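Robot teachers wanted: show our two-arm station how to handle food and small kitchen items

Posted by the Pandar project at Strebel
Type: paid, part-time, on site
Openings: 40
Reference: 1672

We are looking for people with steady hands and plenty of patience to teach robots by doing the job themselves. You hold a pair of hand controllers, the robot copies your movements, and every good run you make becomes a lesson the robot learns from later. No engineering background needed! Our best teachers so far include a former pastry cook, a piano tuner and a retired school bus driver who had never touched a game controller.

The tasks are small ones. You will pick up a straw, lay a leaf of lettuce, stack a sandwich, put the top back on a container. Every one of them is something you could do in seconds with your own fingers, and the first time you try it through a gripper you will probably laugh at how hard it has become. Most people find the feel of it during the first week, and then it gets very absorbing.
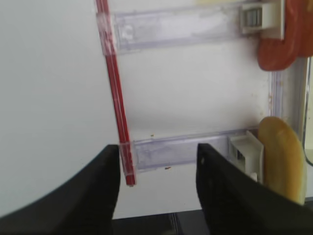
Strebel Works, Building C – 2/27/25

The new round of sessions is now open for sign-up, and this one is all about food and the bits and pieces that go with it. We want a wide mix of people on it. Robots that learn from only one person pick up that person's habits, including the bad ones, and we would much rather have your way of lifting a straw alongside everybody else's.

What you will do

You will work at a Zurby station, which has two arms, a gripper on each, and a screen showing what the small wrist cameras see. Part of the training is learning to trust that close-up view. A thin straw standing upright looks easy from your chair, but from the wrist you can judge whether the gap between the fingers is lined up with it, and you learn to come in slowly, pause, and close.

A session goes like this. The task comes up on the screen in one or two plain sentences. You set out the items according to a layout card, step back behind the yellow line, pick up the controllers and begin. When you are done you press the pedal and mark the run as good, usable or spoiled. Then you reset the items and go again, with small changes each time: the bread a little to the left, the straw leaning the other way, a different piece of lettuce.

Please don't worry about spoiled runs. Dropping a tomato slice costs us nothing, and we keep some of the runs where a teacher fumbles and then recovers, as they are very useful later on. What we ask is that you label them truthfully and keep your movements smooth, even when you are annoyed with a piece of cabbage.

Soft food deserves a word of its own, and it is the part of the work I like best. Bread gives under the fingers, lettuce folds where you didn't expect it, and a slice of tomato will slide off the stack if you set the next thing down at an angle. 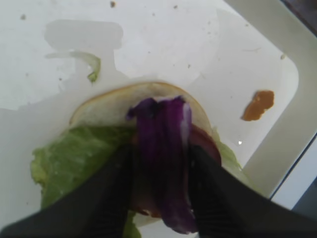 The thin, curly ingredients are where good teachers really shine. Pinch too near the end and the strip swings around. Pinch too near the middle and you can't see where you are putting it down. Everyone works out a slightly different answer, and we have stopped telling people which one is right – we just watch what they come up with.

Crumbs and smears build up as you go. You wipe down the tray and the fingers between blocks, and there is a sink and a good supply of cloths at every station.

Who we are looking for

You are 18 or older and can commit to at least two shifts a week through the end of the round.
You can stand or sit at a station for blocks of 25 minutes. Both kinds of station are available, and you may switch.
You have use of both hands. Left-handed people are very welcome, and we are short of them.
You see well enough, with or without glasses, to follow small objects on a screen.
You can handle wheat, mustard, tomato and raw vegetables. Tell us about any food allergy when you apply and we will place you on a different set of tasks.
You can read short instructions in English.

Experience with crafts, cooking, sewing, model building, lab work or instruments is nice to have. So is none of it.

What we offer

Paid training from the first hour, including the trial session. Hourly rates are listed on the application form, along with the evening rate.
Shifts of four hours, morning, afternoon or evening, with a break after every block.
A locker, free parking behind Building C, and lunch on full days. (You will not be asked to eat the robot's sandwiches.)
Access to the results. Once a month we run the trained robot on tasks the group has taught it, and teachers are invited to come and watch. It is a wonderful thing to see an arm hesitate before a grasp in the same way you do.

Teachers who enjoy the work can go on to become station leads. Hermine Nägeli started as a teacher in the very first round and now runs training for all new arrivals. She will be at your trial session.

What we record

We save the arm movements, the gripper openings and the views from the station cameras, which point at the work surface. We do not record sound. Your name is replaced by a teacher number before anything is stored with the runs. You will get the full consent form ahead of your trial so that you can read it at home, and you can withdraw from the project at any time and still be paid for the hours you worked.

The previous round closed in December with 745 good runs on the sandwich tasks and 242 on straws and utensils. As you can tell, straws are behind, so if fiddly upright things appeal to you, say so on the form!

How to apply

Fill in the form on the Strebel jobs page under reference 1672. We don't need a résumé. Tell us in a few lines about something you do with your hands, when you are free, and whether you prefer to sit or stand. Applicants who fit the open shifts will be invited to a two-hour trial, where you will learn the controls and try three tasks. Bring closed shoes and tie back long hair.

We read applications as they come in and fill places as we go, so there is no single closing date. If you applied for an earlier round and didn't get a place, please try again.

Questions about the work or the stations go to Kuldeep Dhillon, project lead, through the contact box on the same page. For access needs, including step-free entry and adjustable seating, choose "Building" in the drop-down menu and the front desk will call you back.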